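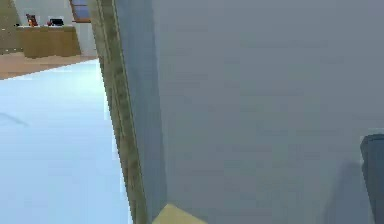 Noise and Sound in Student Housing in Iltton
Final report, submitted Wed 17 January

Background

Over 900 students at our college live off campus, most of them in older apartment buildings near the Pullodeck bus line. Noise is the complaint the housing office at Georgiou Hall hears most, but there was no record of what kind of noise it was or when it happened. Our project set out to find out, and to see if cheap changes inside a room make any difference.

Method

We left paper forms in the lobbies of the buildings and by the front desk at Georgiou Hall. The form had six questions. It asked what sounds people heard from their own room, what time of day was worst, and what they had tried. We got 222 forms back. Some were blank on the back side, so we used 201.

We also did listening tests in one apartment on Curach Street. One person played a recording of speech in the hallway at a fixed volume. Another sat in the bedroom and wrote down the words they could make out. We repeated this with the door open, with it closed, and with it closed and a rolled towel along the bottom.
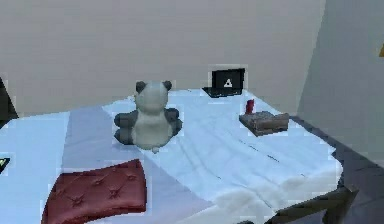

The bedroom tests were all done in the evening, when the buses run less often. We tried an afternoon the first week and had to throw the results away, as traffic covered most of the recording.

Results

Voices and doors were named far more often than music. We had expected music to come first. People on lower floors mentioned the front door of the building, and people higher up mentioned footsteps. The worst time was late evening for most people, though a good number of those with early classes said mornings, when neighbors run the shower and the coffee grinder.

In the listening tests, closing the door helped a lot. Adding the towel helped again – we could still hear that someone was talking, but could pick out only a few words. Hanging a blanket on the shared wall made no difference we could hear. Soft material on a wall cuts down echo in the room it is in, and does very little to stop sound coming through.
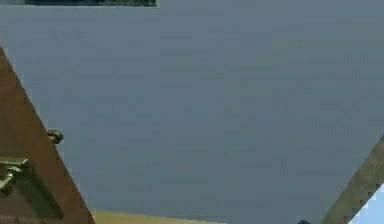 Figure 1. Rendered interior: a plain wall next to a brown wooden door.

Kitchens came up more than we planned for. Several people wrote long notes about chairs scraping and dishes being set down on hard tabletops. We did not have a question on this, so we can't compare it with the rest. Felt pads under chair legs were the fix people mentioned most, and those who had tried them were mostly happy.

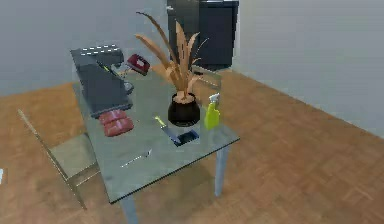
Figure 2. Rendered interior: glass-topped table with household and kitchen objects.

Problems

The forms were filled out by people who chose to do so, and people bothered by noise probably had more reason to pick one up. The apartment we tested has solid doors. Many buildings in Iltton have hollow ones, so the towel may do less there. We did not own a sound meter and relied on our ears.

Next steps

We would like to repeat the tests in March with a borrowed meter and a hollow door, and add a question about kitchens to the form. The housing office has asked for a one-page version of the results to hand out at move-in.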